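Ditero Wool Wash Concentrate
Low-foam liquid detergent for knitwear, for domestic and small laundry use
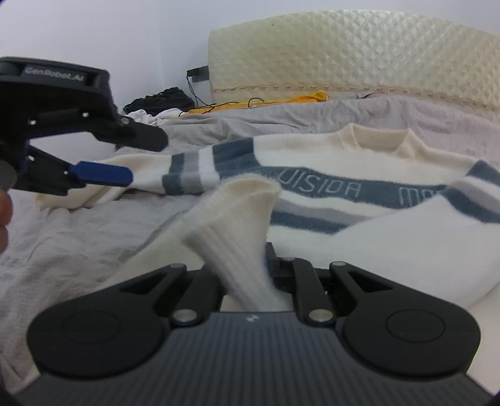
What water temperature should be used?
Cold to 86 °F for wool and wool blends. Cotton and acrylic knits tolerate 104 °F, but check the care label first, as trims and sewn-in labels often have a lower limit than the yarn.

Product description
Ditero is a neutral detergent with no bleach, optical brightener or enzyme. It is supplied as a clear liquid and rinses out in one cycle in soft water, two in hard water. The same formula is sold in all pack sizes. The former Zosine grade has been withdrawn; its dosing caps do not fit the current neck.

Dosing
Hand wash: 13 ml per basin. Dissolve before adding the garment.
Machine, front load: 80 ml per full wool cycle. Use half for a half load.
Machine, top load: dose as front load. Select the lowest agitation setting.
Pre-treatment: apply undiluted to cuffs and collar, leave five minutes, then wash. Do not let it dry on the fabric.

Washing and drying
Turn the garment inside out and close any buttons. Do not wring. Press out water between two towels, or spin at no more than 700 rpm if the label permits. Dry flat, away from radiators and direct sun. Straighten the sleeves and ribbing while damp, without stretching the cuffs. Striped knits should be tested on an inside seam for dye bleed before the first wash. If color transfers to a damp white cloth, wash the garment separately in cold water and do not soak.

Not suitable for
Silk, leather trim, down filling, or garments marked dry clean only.

Pack sizes
700 ml bottle with measuring cap
3000 ml refill can, cap not included
Pump for refill can, ordered separately (fits Inine and Ditero cans)

Storage
Keep upright and above freezing. The liquid may turn cloudy in the cold and clears at room temperature. Shake before use if it has been stored for more than one season. Keep out of reach of children.

Ordering
Refill cans ship from the Engebretsen warehouse. Orders placed on Saturday are processed the next working day. For trade accounts and safety data sheets, contact Ylva Lindholm, Technical Sales.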